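Wotard sim stack – ticket 1773
Title: Planner keeps rejecting drawer approach, right arm only
Status: open, waiting on me
Component: perception / collision map
Build: Jollitetti 58

Opening this one properly now because I've been fiddling with it in the chat channel all Saturday and half of it is already lost up the scroll.

Short version: in the Wiltia bedroom scene I ask for a pre-grasp on a dresser drawer with the right arm and the planner comes back with "goal in collision" before it even tries to sample a path. Left arm plans fine to its own targets. Same joint limits, same solver, same padding on both sides (I diffed the two config files twice and then once more after lunch). Restarting the planning node clears it for a minute or so and then it's back.
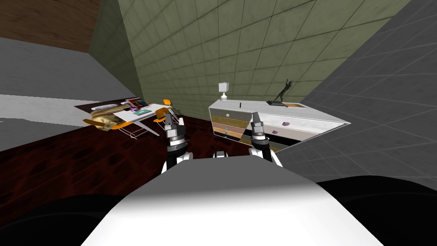 My first guess was the base pose, so I parked the robot facing the dresser and left it there while I went through the collision pairs. The right gripper is right in front of the drawers with its fingers over the lower ones from the head view, and the left one lines up with the end of the desk near an orange chair, so if either arm was going to moan about clutter I'd have put money on the left. The sculpture with its arms up at the far end of the dresser top was my next suspect, seeing as the convex hull on a thing like that is going to be a big fat wedge. Pulled its hull out of the map and tried again – same error. Put it back.

Then I dumped the actual contact report instead of guessing (yes, I should've started there). The colliding object is id 703, which is a blob that perception made up from depth. It's not in the scene file at all! It hangs off the right wrist and follows it about, which to me smells like the self filter missing some of the gripper.

Things I tried:
– self filter padding up one notch: blob shrinks, still there
– self filter padding up 3 notches: blob gone, but so is half the drawer front, so no good
– clearing the octomap by hand: works until the next depth update
– swapping to the old Ban filter: worse, blobs on both wrists

Next I wanted to know if it was the drawers or the gripper, so I ran the depth from the wrist view with no furniture in it.

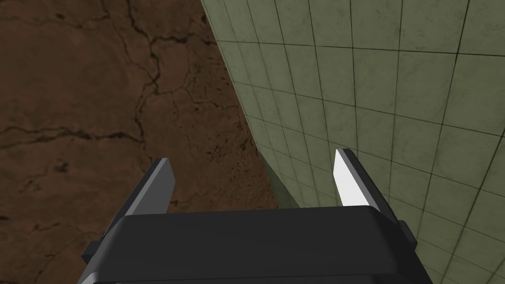

The blob shows up on the wrist camera too, which lets the dresser off the hook. There's nothing between the fingers and the jaws are wide open over the corner where the cracked brown floor runs into the green tiles, about as plain a test as I'm going to get in that room. One finger is lit nearly white on its inner face and the other is dark, and for a bit I was sure the shading was leaking into the depth somehow. Switched the lights to flat ambient, ran it again, and the points came back exactly the same. So scratch lighting.

What I reckon now is that the filter is using the closed-jaw finger meshes whatever the joint state says. With the jaws shut the blob goes away completely, and it grows as I open them, which fits. I haven't worked out why the left side gets a free pass, maybe the joint name is remapped somewhere in the launch file.

To do:
– print the finger joint values the filter is seeing, both sides
– check the remaps in the launch file
– if it's the remap, add a test that opens both grippers and fails on any points near the wrist

If anyone has the old launch file from before the Jollitetti update, please attach it here. I've overwritten mine, sorry.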